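Prulville Institute
Household Organisation, Level 1
Handout 4: Storing soft items in pouches
Course tutor: Gráinne Madigan

1. Purpose of the session

Students will learn to select a suitable pouch for small soft articles and to store them so that they can be found again. The written exercise carries 30 of the 100 marks for the unit.

2. Choosing the container

Fabric pouches suit plush toys, ribbons and seasonal ornaments. Ribbons should be left loose, as a tight knot will mark the pile. Any hanging loop is placed uppermost. 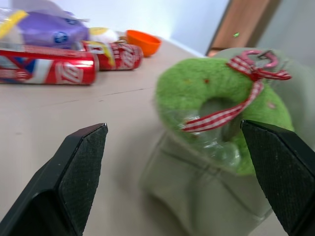
Figure 1. Green plush ring with gingham ribbon and hanging loop.

Clear wrapping may be kept with the article or discarded, at the student's discretion. The decision must be recorded on the storage sheet.

Transparent pouches are preferred where the contents must be identified without opening. Cloths are to be folded before storage. A cloth left over the rim, as in Figure 2, prevents proper closure. Food packages and cans are kept towards the back of the table, apart from textiles.

Figure 2. Transparent pouch with green trim.
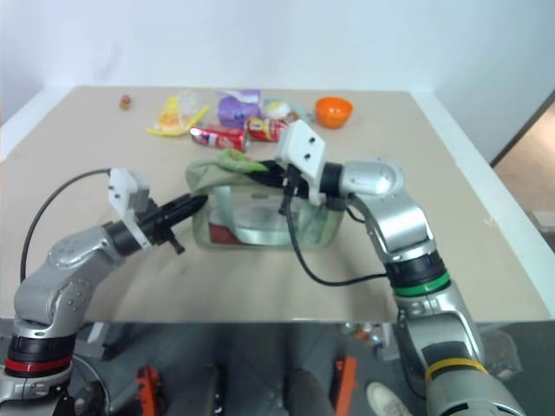

3. Preparation for next session

Read Urnier, page 139, and bring one pouch of your own.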